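Home News Eat & Drink Events Contact
Search this site Go

Noodle kitchen Trinia opens second place in Drurnville

Trinia, the small noodle kitchen on Florkent Street, has opened a second restaurant near the Duman bridge. The new room has 22 seats, and the owner, Rattana Ratanaporn, cooks there herself in the evenings.

The menu is short – beef noodle soup, green curry, fried rice with crab, and a sour pork sausage that was before sold only at the Saturday-style street fairs in March. 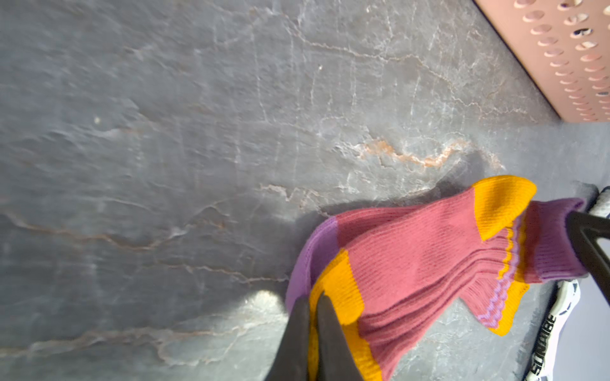
Soup costs 18 dollars with a side dish. Ratanaporn said she kept the same broth recipe, but the pots are bigger, and on the first evening the kitchen served 173 bowls, many of them to take home.

Wojciech Pietrzak, who had a bakery at this address before, now makes the coconut buns for dessert. The kitchen closes at 9 p.m. and does not take reservations.

Comments

marlow_k: Went for lunch, the curry is really hot. Ask for mild!

Dee: Is there parking?

pt1960: Behind the bridge, Dee, but it fills up early.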